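What Is a Form?

A form is a sheet of paper that asks for information. Some parts are already printed on it. Other parts are left for a person to fill in. Schools, libraries and doctors' offices all use forms.

Why do people use them? Imagine that 50 families wrote letters to join a library. Each letter would be different, and a name might be hard to find. On a form, the name always goes in the same place - often near the top. The Breltside Library keeps up to 2000 forms in its office, and its staff can find the right one quickly.

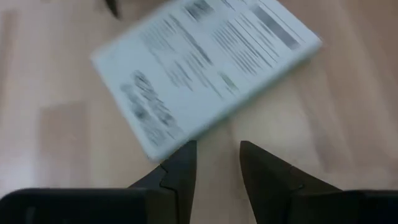 Before you write on any printed page, place it on a flat, smooth surface such as a table. You may turn the paper a little if that makes writing easier. Read all of the words first. Then write neatly, and ask an adult about any word you do not know.

Many forms end with a line for a signature. A signature is a person's name, written by that person. It shows that he or she agrees with what the form says. Children usually need a parent or guardian to sign for them.

New words
Guardian: an adult who takes care of a child.
Information: facts about someone or something.

Written by Hiwot Hadgu for the Breltside Library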